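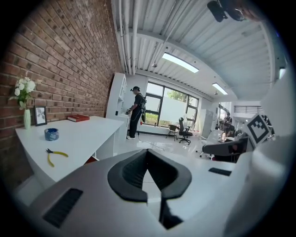 Re: [mavville-space] The desk along the brick wall
From: Nkrumah Nutsugah
To: mavville-space
11 December 2021

Hello all,

Replying on the list so the answers are in one place. The earlier message is quoted in parts and my replies are under each part.

> I was in the big room this week and had another look at the long white
> desk. In June we said we would either keep it clear for shared work or
> give it to the people who want a place for small repairs. As far as I
> can tell we did neither. Can we settle it before the new year?

Yes. I would like to keep it as a shared desk with a few hand tools in the drawer, and move real repair work to the Camenzind bench downstairs. The white top marks easily and it takes me a long time to get the marks off. If you are going to file, drill or glue something, please use the bench.

> Pliers on the desktop again, near the front. Are they ours? If they
> are, where do they live?

They are ours, the pair with the yellow-green handles. They live in the desk drawer with the yellow-handled screwdriver. The drawer opens at the front right and it is plain wood inside, so please wipe oil off a tool before you put it in there. I am also fine with a tray for the drawer if someone has a spare one. It would stop the screwdriver from rolling every time the drawer is opened.

> I'd also like to know about the small round container with the blue on
> it. I didn't want to throw it out in case there was something in it
> that matters.

Don't throw it out. I will put it on the tall white shelving past the end of the desk, at eye level. If it belongs to you, take it from there. I'll leave it until the end of the month.

> The red book can go back to the shelf, surely.

I would leave it. Several people have asked me where it is when it gets moved, and it takes up very little room at the back by the wall. Closed and flat is fine.

> And can we talk about the flowers? I like them, but they are right
> against the brick and the vase is narrow. One elbow and it goes over.

I like them too. The far left end is the best place for them, next to the little black picture frame, well away from where anybody works. They can stay. I would only ask that the vase isn't moved toward the middle to make space for a laptop or a coat. Move the coat. 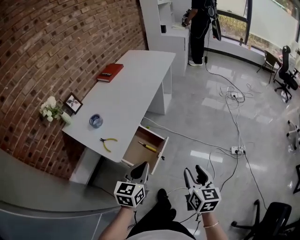
What goes where

To save going through all of the above:

Left end of the desk: flowers and picture frame. Nothing else.

Back edge, along the wall: the red book.

Drawer: pliers and screwdriver. Close it when you are done – it sticks out at just the wrong height when open.

Desktop: whatever you are using right now, and clear when you leave.

Tall shelving: anything found on the desk without an owner.

Money

> Last thing. There was an offer from Wirkex for a second desk to match.
> Did anyone ever answer them?

I did. They want $678 for the same length, or $486 for the shorter one, and delivery to Mavville is included in both prices. We have $2,819 left in the furniture budget, but the Barnier chairs still have to come out of that and I don't have the final bill for those yet. My own view is that we wait. If the desk we have is kept clear, I don't think we are short of surface. The shorter one would also leave an awkward gap where the wall bends, and I measured that twice.

If you disagree, reply to the list and not to me alone, please. The Wirkex price holds until the end of January.

One more small item. I can't find the key to the tall white cabinet to the right of the window. It is not in the drawer and it is not on the hook by the stairs. If it went home in somebody's pocket, drop it in my mailbox and I won't ask.

I'll be in tomorrow morning to wipe the top down and put the tools away. I could use a second pair of hands for an hour if we also want to pull the desk out and sweep behind it.

Nkrumah

--
mavville-space mailing list
To change your settings or leave the list, use the members' page. Replies go to the whole list by default.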